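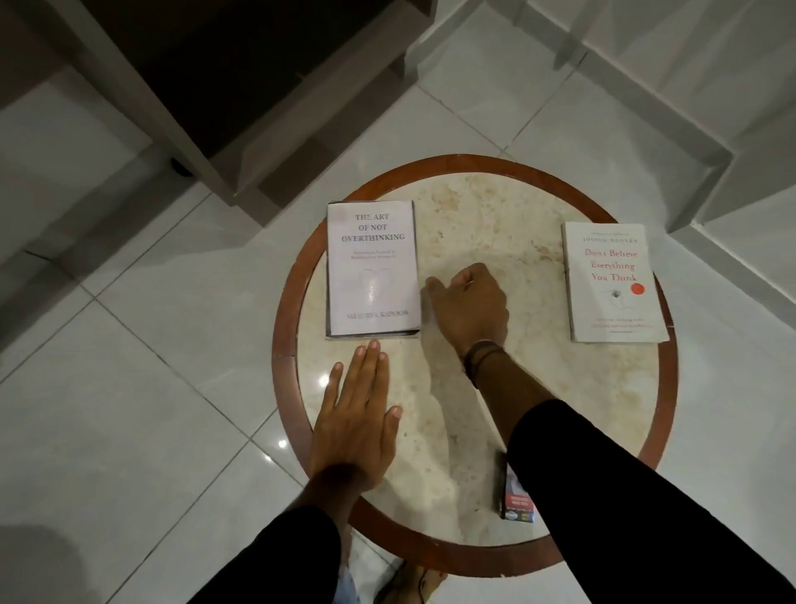
Lending table opens at Gilletance reading room

2020-11-07

Mottram – The Gilletance reading room has set up a lending table for short paperbacks on worry and overthinking, the first addition to its ground floor since September.

Members can take one book at a time and keep it for 16 days. No card is needed. Borrowers write their name and the title in the notebook by the door, and cross the line out when the book comes back.

Elsie Wainwright, who runs the reading room, said the idea came from requests at the desk. People kept asking for the same few titles, and most of them wanted something they could finish in an evening or two.

"They did not want a long book," Wainwright said. "They wanted something small they could put in a coat pocket and read on the bus to Drostby."

The first titles out include "Don't Believe Everything You Think" by Joseph Nguyen and "The Art of Not Overthinking" by Shaurya Kapoor. Both are paperbacks. Eight more books are on order and will be added as they arrive.

The table itself is a round one with a cream marble top and a reddish-brown wooden rim. Wainwright said it came from the upstairs landing, where it had held a lamp and a stack of old newsletters. The rim is scuffed and chipped in places and the reading room does not plan to refinish it.

Books are laid flat with the covers up. Wainwright said she tried standing them in a rack first, but the thinner ones slid down and bent at the corners. The rack has gone back to the children's shelves.

Only a few things are put out at once. The rest of the stock stays in the cupboard behind the desk, and the staff change what is on the table each morning before opening. Readers who want a title they do not see should ask. 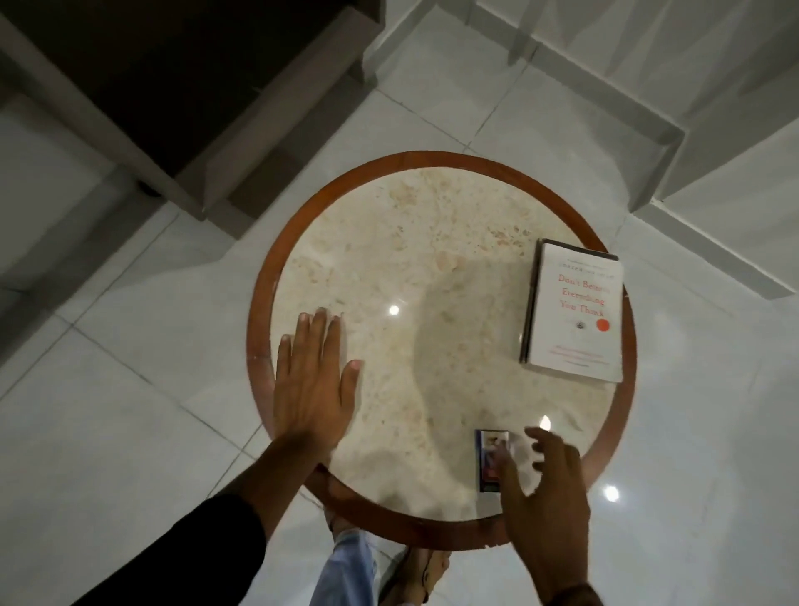 Small boxed items will also be allowed on the table from time to time, Wainwright said, as long as there is still space for the books. These may be borrowed on the same terms. Anything in a box should be checked before it leaves the building and again when it is returned.

Borrowers are asked not to put cups on the marble. The top already has some small stains, and coffee is hard to get out of it. Drinks can be left on the window ledge.

The reading room lends from a collection of 2,334 books, most of them novels and local history. It spent $1,000 from its autumn book sale on new stock this year, and part of that money paid for the lending table titles. Shelving and labels came from Clokik, the stationery shop two doors down, at cost.

Donations are welcome if they are in fair condition. Paperbacks with loose pages or heavy underlining will not be put out, though light pencil marks are fine. Hardcovers are still being accepted for the main shelves – they should be handed in at the desk and not left on the table, where they tend to get mixed up with the loans.

Wainwright said she would see how the notebook fills up over the winter before deciding whether to add a second table for cookbooks, another subject that members have asked for. There is room for one near the radiator, but a chair would have to move.

Late returns will not be charged. Anyone who needs longer than 16 days can telephone the desk or ask a neighbor to pass on the message, and the date in the notebook will be changed.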